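# Getting Your Kitchen Scraps Ready for a Winter Worm Bin

I started keeping worms the January we moved to Pandville, mostly because I couldn't bear hauling scraps out to a frozen heap. They've been under my stairs ever since, and I'm fonder of them than I ever expected to be!

## Collect as you cook

You'll want peels, coffee grounds, tea leaves and crushed eggshells. Leave out meat, cheese and anything oily.

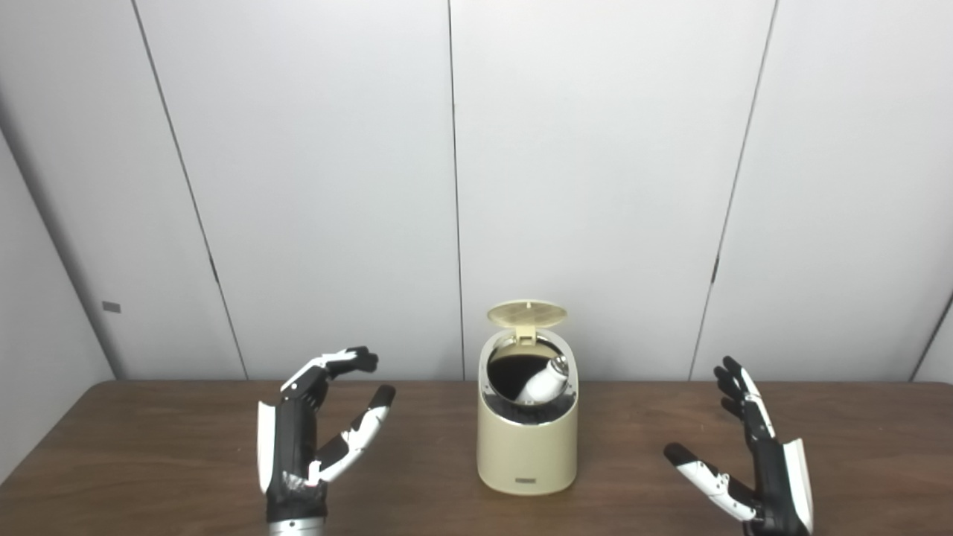 Worms eat slowly in cool weather, so scraps often have to wait a few days for their turn. I like to keep mine close to where I'm chopping, in something with a lid. A cream one with little holes across the lid, the kind that flips up and back, suits me very well, but my neighbor Melquiades Bañuelos has used the same old ice cream tub for years and his worms are fatter than mine.

## Make the bedding

Tear newspaper or plain cardboard into strips as wide as your finger, then soak them and squeeze hard. You're after the feel of a wrung-out sponge – no puddles, please. 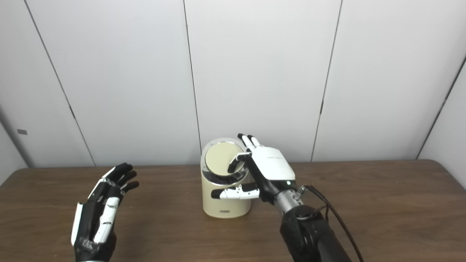

*A countertop bin on the table, in cream.*

Fluff the strips into your worm box until it's two-thirds full and toss in a handful of garden soil for grit.

## Add the worms

Buy red wigglers, not the big fellows from the flower bed. I began with 1,000, which is plenty for a small household.
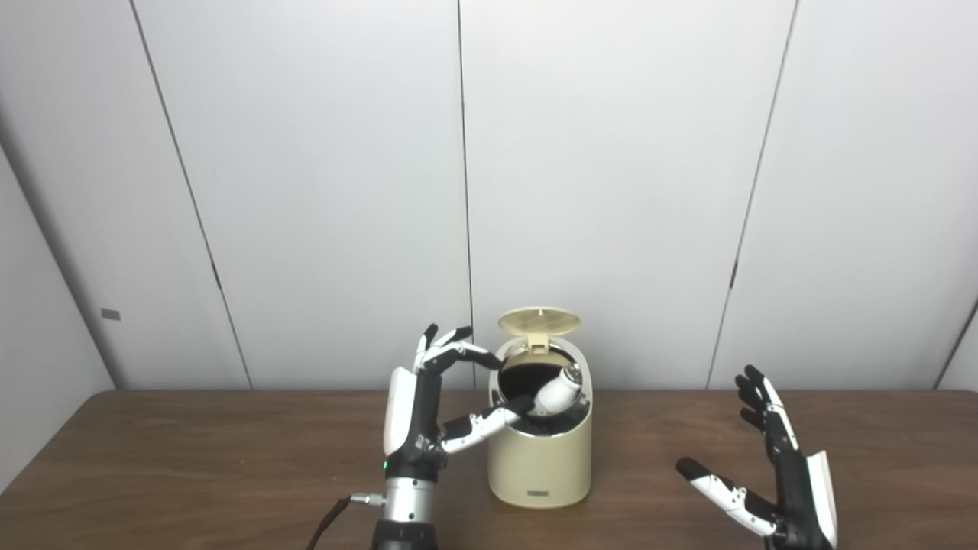

Lay them on top with the light on and they'll wriggle down by themselves. Wait 2 days before the first meal.

## Feed a little at a time

Chop everything small, bury it in one corner, and move to the next corner the following week.
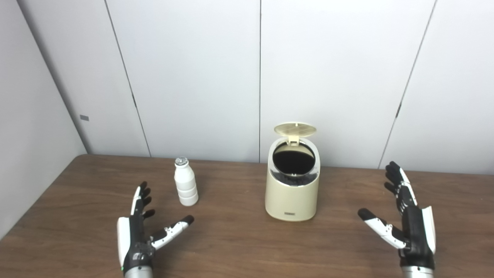
If you find last week's carrots still sitting there, skip a feeding and add dry strips.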